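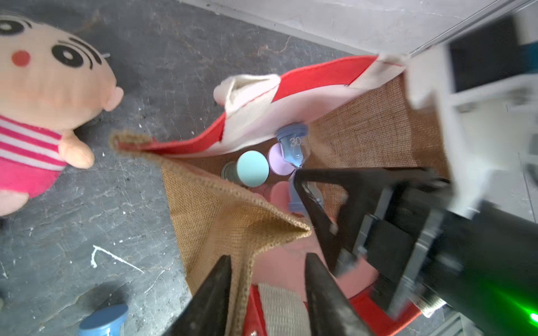 Burlap tote with a red and cream fabric lining

## Washing a lined burlap bag

Our office maintains a supply of lined burlap totes from Gernine for use by residents. Several have acquired stains on the lining. The care tag states only "spot clean." Is machine washing permissible, and will the burlap shrink?

Posted June 2, 2026

**Answer 1 (accepted)**

Machine washing is not recommended. Burlap is commonly made of jute, which weakens when soaked and may shrink unevenly against a cotton lining. Please proceed as follows:

1. Empty the bag and turn the lining outward.
2. Test a damp white cloth on an inner seam. Red fabric may bleed onto cream.
3. Treat the stain with cool water and mild soap – no bleach.
4. Blot with a towel and air dry for 13 hours before turning the lining back.

**Answer 2**

We washed 30 totes from Trondedar on a cold cycle in April. Most lost their shape, and the lint blocked the drain filter. The lining came clean, however.

**Answer 3**

Replacement may be less expensive. Kindly consult your supplier.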